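Packing small items from a shared table into one cardboard box

Posted Tue 31 December by Prasanna Matubbar

We have a round white table by the sofa at work and it collects things: wet wipes, little cartons, a small clear jar. I want it all in one shallow cardboard box so the table is free when we come back. The box came with a Vesska order and has a lid flap that opens out to the side. What goes in first, and does the jar need wrapping?
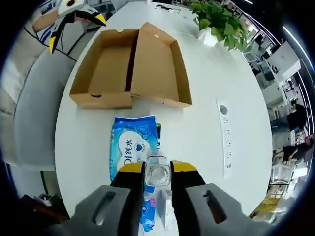

Answer 1

Wipes first. They are the heaviest soft thing you have and they don't mind being leaned on. Keep the sticker side up or the pack dries out. Lay it on the diagonal if it won't go straight. Anything round goes on its side along the front edge, where it can't roll far. Cartons stand against a side wall. I do it this way with a blue pack of wipes and a white carton and can still see everything with the flaps open. 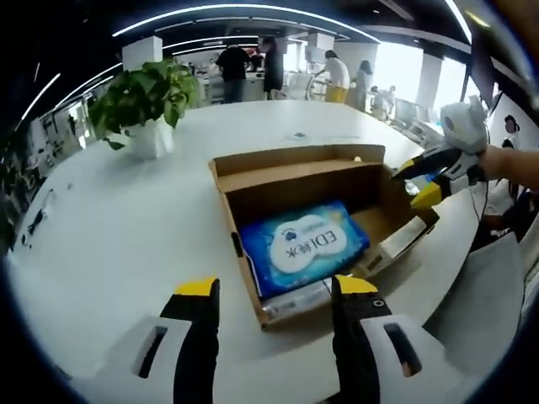
Answer 2

Agree on the wipes. For the jar — wrap it in a paper towel and check the lid is on tight. If it has liquid in it, put it in a zip bag too.

Don't pack the plant. Give it some water and leave it on the table. Mine went 10 days without any last December and was fine.

Label the side of the box as well as the top. We had 6 boxes on one shelf and only the tops were marked, so every one had to come down.

Answer 3

Just buy a plastic bin with a lid. We got a Rastby one, 7 quarts, and threw the cardboard out.

Last updated: December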